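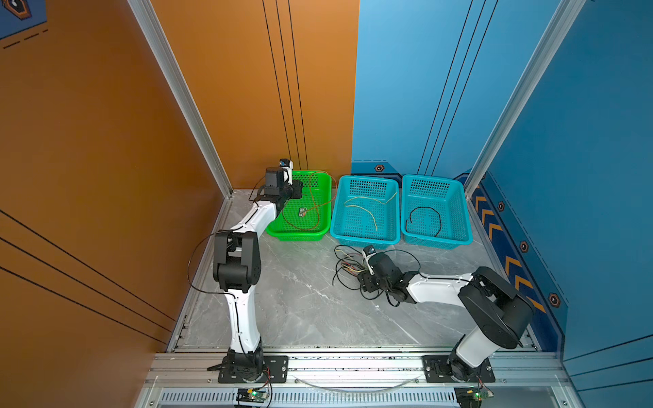
Half past four and the Flumwood club is running late. Bags everywhere, somebody's trombone in the doorway, and a row going on about who had the laptop last. Kekeli Gbeho isn't bothered. She has a mug of tea and a stopwatch and a task that sounds, when she says it out loud, like something you'd give a bored eight-year-old on a wet afternoon.

Tidy up the wires.

Two robot arms, three baskets, one knot. The club has been at it since July and they're still at it, and if you want to know why a room full of teenagers would give up their evenings for this then you haven't watched a gripper close on thin air.

I watched for two hours. It got to me as well.

Some background, quickly. The club started with line-following buggies, like most of them do. Then came the Isaksson Cup, which is a schools event, small, friendly, held in a sports hall in Baltlow with terrible sandwiches. Each team gets the same brief and goes off and works on it. Last year was stacking blocks. Flumwood came fourth and were quite pleased with that. This year the organisers went for sorting, and the stuff to be sorted was cable.

"We all groaned," says Kekeli. "A block is a block. You pick it up, it's still the same shape. A wire isn't."

She's right. Lift one end of a wire and the other end does whatever it likes. It drags its neighbour. It springs back. It hooks itself over the rim of a basket and then the arm pulls and the basket comes too. All of those are in the club logbook, which is a proper paper one with tea on it, under the heading THINGS THAT WENT WRONG. A second heading, THINGS THAT WENT RIGHT, has been given rather less room.

The way it works is they drive the arms by hand first. One person sits at the controls and does the job, slowly, and the computer keeps a record of every movement along with what the cameras saw. Do that enough times and you've got something the software can learn from. Enough is the awkward word. The team set themselves 500 good runs. When I visited they had 32 they'd all agreed to keep.

Thirty-two! There was a bit of a silence after that came out.

But they're fussy, and I think they're right to be. A run where the driver dithers teaches the arm to dither. So each one gets played back, both arms, wrist views and all, and voted on. The wrist view is the one they argue over. It's odd to watch at first, everything swinging about and the fingers poking up at you from the bottom. After ten minutes you stop noticing and start leaning sideways in your chair to help. 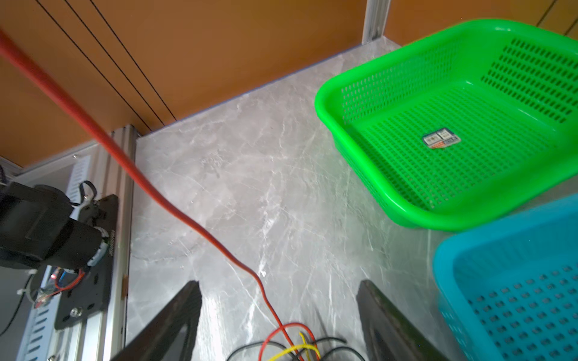
The wires from the gripper's side of things, with the green basket over to the right.

Driving is harder than it looks. I had a go. I'd been told to come in low and keep the fingers open until the last moment, and I came in low, and I kept the fingers open, and then I shut them on nothing at all. Twice. The third time I got hold of a bit of red and lifted it and the whole lot came up with it like spaghetti. Very kind applause from the back.

The trick, aparently, is to look for an end. Never the middle. The middle belongs to everyone. Find a loose end, follow it back a little way, grip there, then bring the other arm in if it snags. Two arms helps a lot but means two lots of things to go wrong, and the early weeks were mostly arms getting in each others' way. They fixed that with a rule - one moves, one waits - and only lately have the better drivers been allowed to break it.

The software has a name, Skullis. It began as a typing mistake in a file and stuck. Skullis gets a turn at the end of each session, no hands on the controls, everyone stood back. Mostly it makes a start. It goes to the right place, it opens, it has a think. On a good evening it grips. What it does next is a matter of debate, and there's plenty of that. Some of the club want to keep collecting and hold their nerve. Others reckon the task is too big in one go and should be chopped up, find first, then lift, then drop.
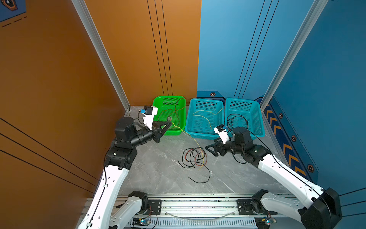

Chop it up, says Maddox, and you just get three small things that don't work in place of one big one. He'd rather have another 100 runs and then see. He also thinks the driving should be shared out more evenly, as Skullis is picking up one person's habits and everyone knows whose.

Kekeli let that go by. Later she told me she agrees with him on the habits, and has moved the rota round so the younger ones get the first slot while everyone's fresh. On the chopping up she hasn't decided. There's a spreadsheet. There may be a vote.

What I liked, sitting there, was how little shouting there was about winning. They talk about Baltlow, sure. They know what the other schools are up to, or say they do. But mostly the talk was about wire. Whether stiff is easier than floppy (stiff, until it springs). Whether colour matters. Whether black on grey is a fair test or just mean.
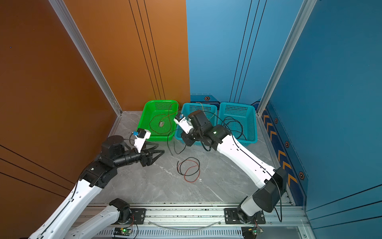

If you want to start your own

You don't need arms like these to begin with. Flumwood spent their first year on kit that would fit in a shoebox, and Kekeli still starts new members there. Her advice, scribbled down fast so forgive the gaps:

Pick one dull job and stick with it. Sorting, stacking, folding a cloth. Dull is good, you'll see it go wrong in more ways than you thought possible.

Keep a logbook on paper. People will write rude and useful things in it that they'd never type.

Let the newest person drive early. They'll be bad at it. So was everyone.

Save the failed runs in a seperate folder, and look at them at the end of term with biscuits.

Stop on time. Hardest one, she says, and as she says it the clock is well past six and a small crowd is still round the controls wanting one more go.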